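**Thread: how I lost most of the holidays to a flying green disc** 🧵

26 December 2024

1/ So the Todosix sorting job broke over the break, in sim, thank goodness. The task is dead simple: arm picks up a green disc, puts it in a well on the tray, goes back for the next one. It had been boring for weeks. I loved boring.

2/ Then I kicked off 564 overnight runs and 157 of them came back failed. Same arm, same tray, same table, same everything (I thought).
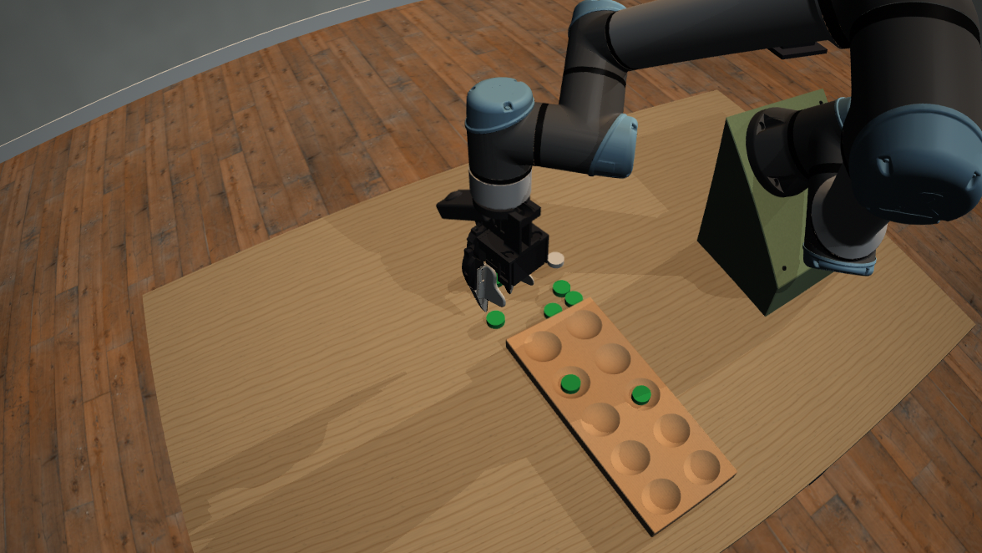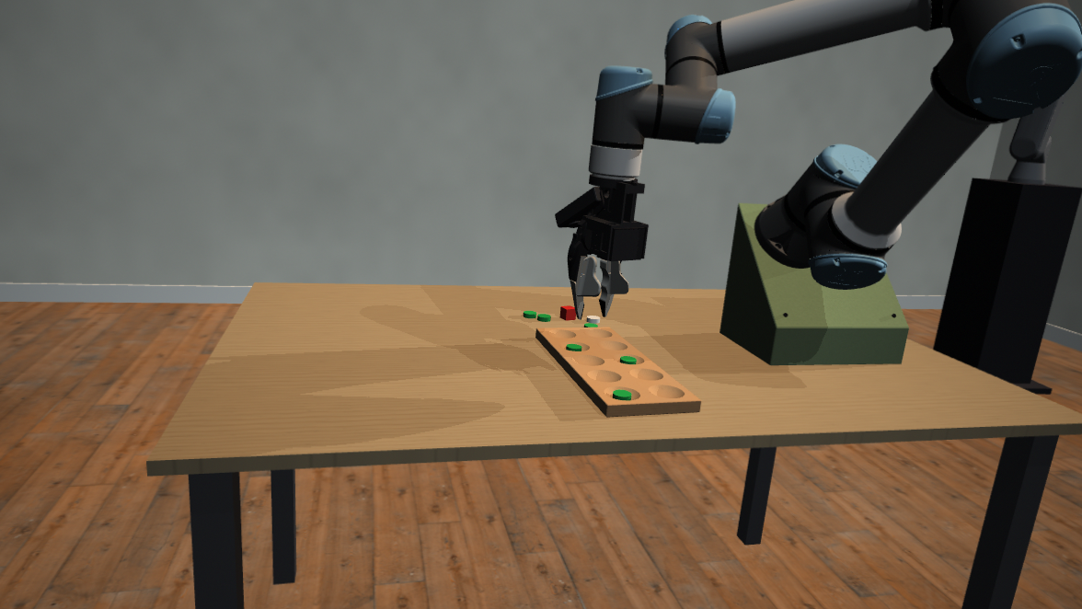
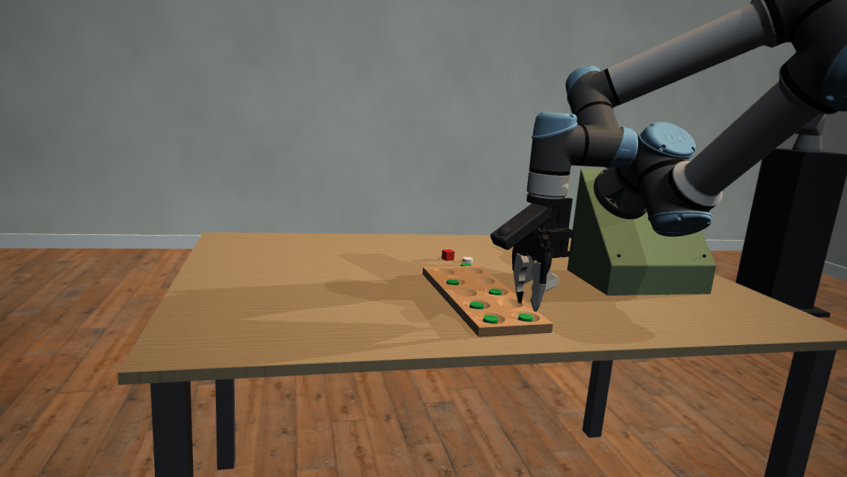
*Todosix in sim: green discs, ten-well tray, arm over the table.*

3/ First thing I did was blame the planner, which was unfair of me, sorry Haruna. She sent back a plot showing the arm hitting its targets just fine on every bad run I'd picked. Rude, but useful.

4/ Second thing I did was finally WATCH a failed run at quarter speed instead of reading logs. Fingers close on the disc, everything looks great, and then the disc just leaves. Gone! Sideways, off the table, through a wall in one case. I laughed way too hard at that.

5/ If you've done contact sims you're already yelling the answer at me. The fingers were squeezing so hard they sank into the disc, and the physics shoved it back out all at once.

6/ And why were they squeezing so hard? I'd merged Itsuki's new gripper config and it had no force limit in it, so ours quietly fell back to the default. The default is 400. Whoever picked 400 is me, two Februarys ago, "just for testing."

7/ The part that bugs me is the real cell at Gradby reads the same file. It was powered down for the break so nothing happened, but that config was sitting there ready to load on the next startup. Reece pulled it within ten minutes of my message and locked the cell out till we've both signed off.

8/ Fixes so far:
- missing force limit = refuse to start, no fallback
- sim flags any disc that moves after the fingers let go
- real cell gets its own file, reviewed separately

9/ Rerun is going now with the limit back in. I've watched a bunch at quarter speed and no launches yet. Still want to see the full batch before anybody turns a key at Gradby.

10/ Also the checker marked the through-the-wall run as "timeout." Need to look at that next.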